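Strebel County Public Forum
Board: State and County Government
Topic: Cost recovery for the Guard detachment at the Primov Reservoir

uwallner_clerk
Members are invited to comment on the county's proposed request for reimbursement from the state. The draft was posted in April and concerns the 141 Guard members assigned to road closures and water delivery during the reservoir repairs. The state has taken the position that the county requested the deployment and must therefore bear the cost of lodging and fuel. The county's position is that the order was signed by the governor's office and that the expense belongs to the state. Comments posted here will be attached to the packet for the supervisors.
Ursina Wallner, Office of the County Clerk

northfork_resident
I support the request as drafted. The emergency order names the state as the directing authority in its first paragraph. Section 17 of the mutual aid agreement assigns costs to the directing authority. I do not see how the state can read it otherwise.

hallam_d
I must respectfully disagree with the previous post. Section 17 applies when the state acts on its own motion. The supervisors voted to ask for assistance, and the request went to the capital before the order was signed. Under the agreement, a requesting county pays for lodging. Fuel is a separate question and I believe the county has a stronger case there.

northfork_resident
The vote asked for "technical assistance with traffic control." It did not ask for 141 people. The size of the detachment was decided by the state.

avis_road_assoc
The Avis Road Association wishes to enter the following comments on behalf of its member households.

First, the association takes no position on which government should pay. Our members were served well by the water deliveries and have expressed their thanks to the detachment in writing.

Second, we object to the portion of the draft that would cover any shortfall through a road assessment of $300 per parcel. The closures were placed on Avis Road for the benefit of the whole county. An assessment limited to the parcels along the closure would charge the people who were most inconvenienced.

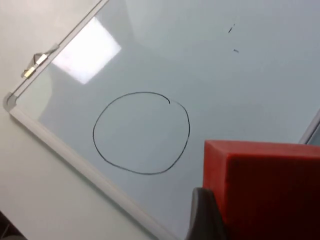
Third, we ask that the supervisors publish the lodging invoices before the vote. The draft gives one total for lodging and does not separate the Bidetti site from the fairgrounds. Our members cannot judge the request without those amounts.

hallam_d
I concur with the association on the invoices. I would add that the Bidetti contract was signed without bids. This may be permitted in an emergency, but the state auditor is likely to raise it, and the county should have an answer prepared.

tmorrow2
The assessment is only a fallback. It appears in Appendix 2 and takes effect only if the state denies the claim in full. I think the association is objecting to something that is not being proposed at this time.

avis_road_assoc
We have read Appendix 2. A fallback that is adopted with the draft is adopted. If the supervisors do not intend to use it, they may remove it and bring it back later with proper notice to the owners.

tmorrow2
That is a fair point regarding notice. I still believe the claim is weaker if the state sees that the county has no other plan for the money.

northfork_resident
The opposite could be argued. If the state sees that the county is ready to bill its own residents, it has every reason to deny the claim.

uwallner_clerk
Thank you to all who have commented. Two clarifications for the record. The lodging invoices are public documents and may be requested at the clerk's counter until 4:30 p.m. Appendix 2 may be voted on separately if any supervisor asks for it to be divided from the main motion. Questions about the Bidetti contract should be sent to County Counsel, as this office cannot respond to them.

hallam_d
Will the invoices also be posted online? Not everyone can come to the counter during those hours.

uwallner_clerk
I have forwarded that request to the records division.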